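# Notes on the Flirnel estate after one year of ownership

November 12, 2025

The Flirnel estate has now been in my possession for a full year, and it seems a suitable moment to set down my findings. Readers who followed the earlier entries on the old Jiang saloon will know that I do not change cars readily. The decision to do so was taken when the Jiang's gearbox was condemned by two separate garages, and the Flirnel was ordered from the dealership at Gratesthorpe the same week.

The make remains a small one in this country. Its reputation rests largely on the estate, which has been sold in broadly the same shape for nine years, and on a hatchback that I have driven only as a courtesy car. Owners tend to keep them for a long time. Mr Cengiz Duman, who looks after the members' register of our club, informs me that most of those who joined with an early estate still have it.

The car has been used chiefly for the journey between home and Plomness, with a longer run to the coast when the weather permitted. On the open road it is quiet and settled. The seats deserve particular praise, as I have a poor back and had expected to need a cushion. The steering is light at low speed and becomes heavier as one would wish, although there is a slight vagueness in the straight-ahead position that the dealership regards as normal. I am not persuaded that it is, and the matter has been raised again.

Fuel consumption has been acceptable. The boot is long, flat and free of the awkward step that spoiled the Jiang, and with the rear seats folded it accepted a chest of drawers belonging to my sister-in-law, Birsen Karakaya, with the tailgate fully closed.

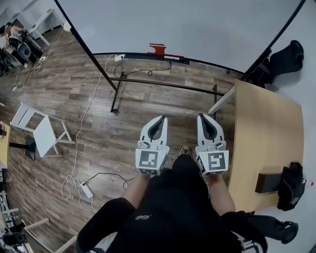
The controls inside the Flirnel have divided opinion within the family. The heating is adjusted through the central display, and the display must be touched twice before the temperature can be altered — an arrangement I consider unsatisfactory in a moving vehicle. The Jiang had three plain dials which could be worked in gloves. My own preference when driving is to keep the forearms bare and both hands occupied, one to the left and one to the right, much as the person in black is holding the two white grippers, and any control that requires a hand to leave the wheel for long ought to be reconsidered by the manufacturer. The buttons on the steering wheel are better. They are firm, clearly marked and may be found by touch after a few days.

One fault has required attention under the warranty. In the spring the rear wiper ceased to park correctly and came to rest across the middle of the glass. Ozan Işık in the service department replaced the motor, and the car was returned to me the following afternoon, washed. The invoice was marked as nil. A second visit, for the annual service, cost £229, including a pollen filter which I had not requested but which was, on inspection of the old one, plainly due.

Tyres are a further consideration. The original set has worn evenly at the front and rather less so at the rear, and I have been advised that all 4 should be changed before the next test. Rosalba Tedesco, whose estate is of the same age and specification, has moved to an all-season pattern and reports a small increase in road noise. I intend to follow her example in December, when the fitting bay at Plomness has an opening.

Correspondence from other owners is welcome, particularly on the subject of the steering. I should also be glad to hear from anyone who has succeeded in switching off the chime for the rear belts, which sounds whenever a bag of shopping is placed on the seat. The handbook refers the reader to page 5 of a supplement that was not supplied with my car.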